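About Us

Dumov started as a weighing and packing shop. Small parts mostly, blocks, samples, stuff that has to hit a weight before it goes out the door. Customers send it in, we check it, sort it, box it, ship it. Still what we do. Fewer sore wrists now.

Benjamín Jara runs the floor. He did the weigh station by hand for years, up to 1252 pieces in a shift, pick up, set down, read, write, repeat. Ask him about it. He'll show you the wrist brace, it's still in his drawer.

So in March we put robot arms on the weigh station. Not the whole shop, just that. Arm picks the piece, sets it on the scale, somebody checks the number against the ticket. Took longer than planned to get going. Worth it.
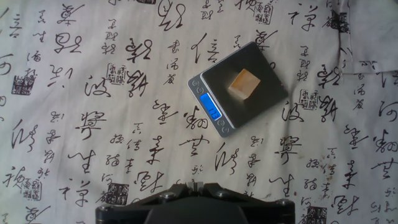

Block on the scale, display at 173.

What changed for people here? Nobody got let go, we'll say that first becuase it's what everyone asks. There are 20 of us, same as before the arms. The weighing crew moved over to setup, checking and customer calls. Two of them write the pick routines now, neither had touched code before. Paid training, on the clock, and a raise when you finish.

Thảo Khương heads up that side. Her rule: whoever did the job by hand gets first say in how the arm does it. That's how we found out our first grip setting was too tight and the approach was way too fast. The people who knew were the ones who'd handled the pieces.

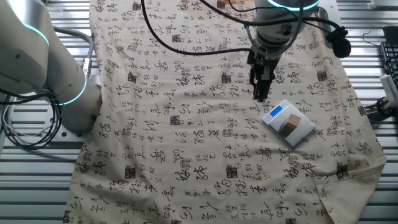 We also keep the hand stations open. Odd shapes, rush orders, anything under 100 pieces, a person does it start to finish. Some of the crew like it better that way and thats fine. You can switch back, just tell Thảo before the schedule goes up.

Still working on: noise, cable clutter, a break rotation that makes sense for people who watch screens more than they used to. Ideas go in the binder by the time clock.

Regular customers include Plandside and Mansilla. Minimum order is 280 pieces for arm work, no minimum by hand. Call or stop by the front office for a quote.

Page updated 9/14/22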